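Pour mon projet de fin de semestre, j'ai choisi le cricket féminin, alors que je ne savais même pas combien de balles il y a dans un over ! Le club de Plerkatside m'a laissée suivre son équipe pendant 5 matchs, carnet sur les genoux, et je notais tout : les courses, les guichets, et surtout ce qui se passe avant le premier lancer.

C'est ça, mon vrai sujet, les petits rituels d'avant-match. Chez les filles de Plerkatside, on se met en cercle et la plus jeune annonce l'ordre des batteuses. Contre Zornorel, elles l'ont fait sous la pluie (mon carnet ne s'en est jamais remis).

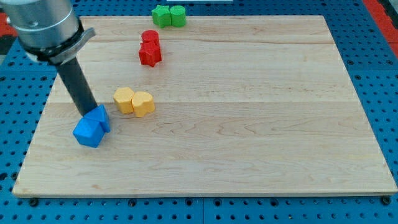
Côté questionnaire, j'ai reçu 33 réponses, joueuses et familles mélangées. Presque tout le monde tient au cercle, mais trois joueuses le trouvent trop long, et j'ai bien aimé leur franchise. J'aurais dû demander depuis quand chacune joue, je m'en suis rendu compte en faisant les tableaux, trop tard.

Il me reste à retranscrire l'entretien de mai avec la capitaine, 42 minutes quand même, et à refaire le graphique des réponses par âge.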